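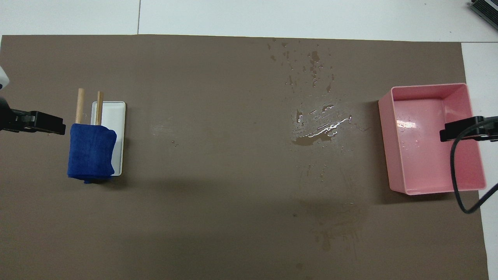

The mat this morning. Pink bin on the right, tray and blue cloth on the left, water in between.

**Water keeps ending up on my table mat between the bin and the tray. How do I stop it, and is it hurting the table?**

I rinse small things at a white table because the sink in this apartment is too shallow to be much use. The setup is a pink plastic bin for water, a small white tray for things that are done, and a dark blue cloth. All of it sits on a big brown-gray mat that covers nearly the whole tabletop. I bought the mat to protect the top, which is made of two panels with a seam between them.

Every time I finish there is a puddle in the middle of the mat and drops all around it, and usually a trail going up toward the back. Most of the water seems to get there when I move things from the bin to the tray, or when I pick up the bin to empty it.

What I have tried:

- Less water in the bin. It helped a little, but then I had to refill it more often and spilled doing that.
- Laying the cloth flat in the middle. It soaked through and left a wet patch on the mat that was still damp at dinner time.
- Wiping up at the end with paper towels. I go through too many.

Two things I would like to know. Is there a better way to lay this out so the middle stays drier? And can water get under a mat like this and into the seam? I rent the place furnished and the table belongs to the landlord. It came with a sheet that says Varkstead, model 299, and nothing about water.

posted by **pludon_st_renter**

---

**Ka-ming Wei**

Your bin and tray are too far apart. Everything you lift out drips over the whole gap. Push the tray right up against the bin so the two rims touch. Then the only open mat you cross is a thin line, and most of the drip falls in one or the other.

After that:

1. Hold each thing over the bin and count to six before you move it. It feels slow the first day. Small things with a hollow or a lip should be tipped upside down while you count.
2. Fold the cloth in half and lay it inside the tray, flat on the bottom. If it hangs over the side, water can run down it and onto the mat.
3. Don't carry a full bin. Scoop water out with a cup into a pitcher until it is low, then pick it up. A long bin like that sloshes toward whichever end dips first, so hold it by the two short ends and keep it level.
4. Wipe the bottom of the bin before you set it back down.

For the puddle that is there now, start at the outside and work in. If you start in the middle you push the water out toward the edges, and the edges are where it gets under the mat. An old bath towel laid over the whole thing and pressed with your palms will take up more than paper towels, and you can hang it up and use it again the next day.

On the seam, I would lift the mat after every session, at least the side nearest the seam, and feel underneath with a dry hand. If it's dry you have no problem. If it's wet, dry the table and stand the mat on its edge somewhere for a few hours. Trapped water does more harm than water on top, which you can see and wipe. I can't tell what the mat is made of from the picture. Put a spoonful of water on it, wait an hour with a paper towel underneath, and check the towel.

I had a table with a joint like that in my last place. Water sat in it over a weekend in November and the edge swelled enough to catch a fingernail. It never went back down.

---

**Tseng_in_4B**

just do it in the bathtub

---

**oldvullham**

The bathtub is fine if your knees are good. Mine aren't.

I agree with Ka-ming about moving the tray over, but I'd go further and put the bin and the tray both inside something bigger with a rim. A boot tray works, or the kind of shallow pan people put under a washing machine. Measure your bin and tray side by side first and leave 2 inches extra all around. Then it doesn't matter much where the drips land, and you tip the pan out over the sink when you're done.

I would not tape the seam. I did that on a white table and the tape pulled the finish when I took it off. If you're worried about the deposit, ask the landlord before putting anything on it, caulk included.

One disagreement on the cloth. A cloth lying in the bottom of the tray keeps whatever is on it wet. I use a wire cooling rack with the cloth under it, and wring the cloth out once halfway through.

---

**pludon_st_renter**

Moved the tray over on Wednesday and did the counting. Much less water in the middle. I checked under the mat and the table was dry along the seam. I'm looking for a boot tray that is long enough, since the one at the hardware store was short by the width of my hand.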